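Office Kitchen Storage: The Gallery

Agnes Boström, 2018-04-15

Every supplier swears its shelves will keep a shared kitchen tidy. I have my doubts. Fastico quoted us 2,289 for a full refit, and I still can't see what we'd get for it that a free afternoon wouldn't give us.

Open shelving is supposed to make people put things back. Maybe for a week. Ours holds the disposables, stacked fairly high, and I'm not convinced they need to be on show when there are cabinets with doors. The mugs with the red handles do better on their dark shelf, all lined up with the handles facing left. Ask me again in November.

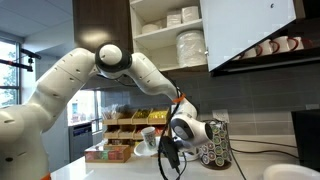
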